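The new room in October

We got the keys to the back room at Tolby in October, and I've been meaning to write something down before I forget what it was like at the start.

It was a storage room for years. Elaine Toledo had it before us and left a list of what needed doing, 8 items long, most of them small. The walls and ceiling were already white, so we left those alone. I looked at a few other colors and decided I didn't care enough to buy the paint.

The floor took the most time. It's wood, and it had been under carpet. Arlindo Portela came over from Grinport to help pull out staples, and we were still at it when it got dark. I paid 70 dollars for a sander rental and ended up using it for one corner.

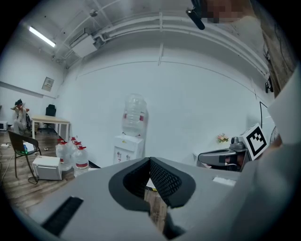

The pipes are staying. Jussara wanted to box them in, and I got a price for that from Marulanda, which was 1616 dollars before painting. I said no. They run along the ceiling, they're white like everything else, and after a week I stopped looking up at them.

The lighting I'm less sure of. Fluorescent tubes are fine for working but not great in the evening, so I've ordered a floor lamp for the far corner - 67 dollars, secondhand. It needs a new plug.

Still to do: hooks by the door, something for the echo, and a label for the electrical panel so I don't have to guess at the switches again. Hollis has a rug we can try. If it fits I'll leave it down through the winter.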